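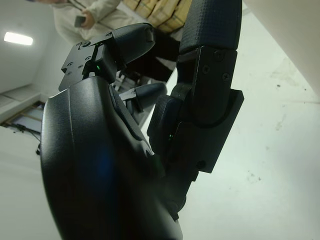 March, glaze tests, batch 13. The Eltenbridge black has come out of the kiln looking like a wet road again, streaky and a bit brown where it's thin. I really thought we'd cracked it this time! What I'm after is much closer to that curved black shell, properly glossy, with one pale highlight running down the left edge and a dim bluish sheen low in the middle. Tsion reckons it's the thickness and wants me to dip for longer. Gholamreza blames the iron (he always blames the iron).

Tiles 1 to 4 were single dips, 5 to 8 were double, and 9 slid off its stilt and is now part of the shelf. Sorry, Parisa, I know it was your good shelf.
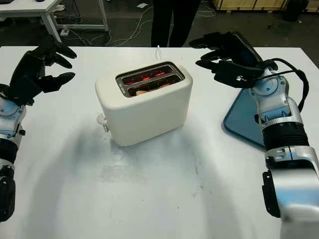
Recipe changes

Bucket weighed out at 600 g dry, same as before, but with the Laaksonen clay swapped in for the old bag we finished. It went through the sieve beautifully, far less sludge. Water was 213 g to start with, then I kept adding splashes and didn't write them down, so that number is no use to anyone. Must do better. Milagros has a jug with proper markings and I'm going to pinch it.
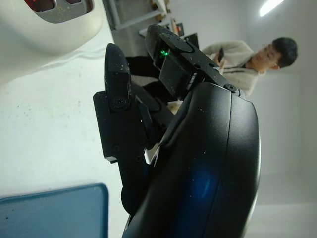
Pinholes next, and I'm fairly sure mine come from dust on the biscuit ware. I wiped half the tiles with a damp sponge and left the rest alone, and the wiped ones are miles cleaner. On white clay you'd never spot it beforehand, whereas on anything black it leaps out at you, like the little white flecks all over that rounded casing with the seam down it. So from now on everything gets sponged, then left under a tea towel until dipping

time, including the test tiles. 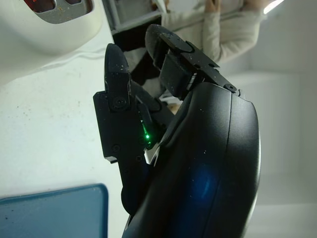 Manouchehr wants the cooling slowed down as well, and I'm happy to try it with the double dips, but one thing at a time or we'll never know which bit did it. Next firing is sponged tiles, double dip, same top temperature. Still to do: scrape the shelf, label the new bucket, ask Tsion where the big tongs went.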